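Perkwood 멜라민 쟁반 Toden 시리즈

제품번호 758
분류: 주방·식탁용품 > 쟁반
색상: 노랑, 흰색, 회색
최소 주문 수량: 3개

Toden은 식탁과 조리대 사이에서 그릇을 옮길 때 쓰는 낮은 테두리의 쟁반입니다. 가정용으로 나왔지만 작은 카페와 사내 식당에서도 주문이 들어옵니다. 설계는 Magdolna Vörös가 맡았고, 2020년 5월 4일에 현재 규격으로 바뀌었습니다. 이전 규격과는 테두리 높이가 달라 섞어서 쌓으면 맨 위 쟁반이 조금 흔들립니다. 기존 제품에 추가로 구입하시는 경우 바닥의 각인을 먼저 확인해 주십시오. 각인이 없는 것이 이전 규격입니다.

재질은 멜라민 수지이며 표면은 무광입니다. 바닥 네 귀퉁이에 낮은 굽이 있어 젖은 조리대에 놓아도 바닥 전체가 달라붙지 않습니다. 손잡이 구멍은 없습니다. 양쪽 테두리 바깥면이 살짝 말려 있으므로 그 부분을 잡고 드시면 됩니다. 노랑은 밝은 색 상판 위에서 눈에 잘 띄어 상차림용으로 찾는 분이 많고, 회색은 얼룩이 덜 보여 업소에서 주로 고릅니다.
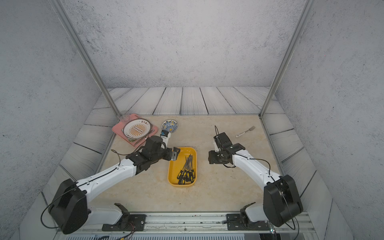
식기세척기에 넣어도 되나요?
가정용 식기세척기의 표준 코스까지 사용할 수 있습니다. 고온 살균 코스를 반복하면 표면이 거칠어지므로 업소용 세척기에는 권하지 않습니다.

손으로 씻을 때는 중성세제와 부드러운 스펀지를 쓰십시오. 철수세미와 연마제는 무광 표면에 자국을 남깁니다. 카레나 김치 국물이 묻었을 때는 바로 헹구고, 색이 남으면 베이킹소다를 푼 미지근한 물에 담가 두었다가 닦습니다. 염소계 표백제는 쓰지 마십시오. 노랑 제품은 색이 고르지 않게 빠질 수 있습니다.

전자레인지와 오븐에는 사용할 수 없습니다. 불에서 막 내린 냄비는 받침을 깔고 올려 주십시오. 사용 가능 온도는 100도까지입니다.

함께 쓰는 제품
Pap 미끄럼 방지 매트: 쟁반 안쪽에 맞춰 재단한 실리콘 매트. 별매.
Clurkard 세로 꽂이: 쟁반을 세워서 보관하는 선반용 철제 꽂이. 별매.

포장과 배송
쟁반 사이에 종이를 한 장씩 끼워 상자에 담습니다. 200개 이상 주문은 별도 견적이며 색상을 섞어 주문할 수 있습니다. 흰색은 3월 생산분부터 포장지가 재생지로 바뀌었고 제품 자체는 같습니다. 받으신 제품에 금이 있으면 사용하지 마시고 상자째 보관한 뒤 연락해 주십시오.

대량 주문 및 견적 담당: Andor Barta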